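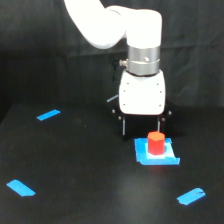
4.2 Teaching the pre-grasp pose

The Fletow planner needs one taught pose per pick station. Carry out these steps after camera calibration and before loading a task file.

1. Place the block upright on the centre pad. Keep it on the white area.
2. In the Pose panel, select Pre-grasp and open the fingers.
3. Jog the wrist down until the fingers hover just above the block. Use the slow jog setting for the last 20 mm.
4. Press Record. The pose is stored under the station name.
5. Set Approach speed to 7 and Settle time to 700 ms.

Note: The tape strips on the table are for the operator. The planner does not read them.

CAUTION: Do not jog in joint mode near the table. Collision checking is off in this mode.

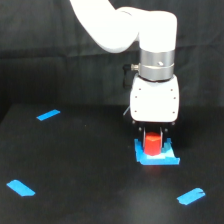

4.3 Grasp check

1. Select Close and wait for the state line to read HOLD.
2. Compare the finger gap with the block width in the object file. If the difference is over 4 mm, the check fails and the station is marked red in the list.
3. Select Lower, then Open, to set the block back on the pad.
4. Save the station. Unsaved poses are lost when the controller restarts.

If the state line stays at CLOSING, stop the task and repeat 4.2 from step 2.

Note: Station files made with the older Bozsik tool must be converted first (see 6.1). Questions on the file format go to Walid Nseir at Trellomberg.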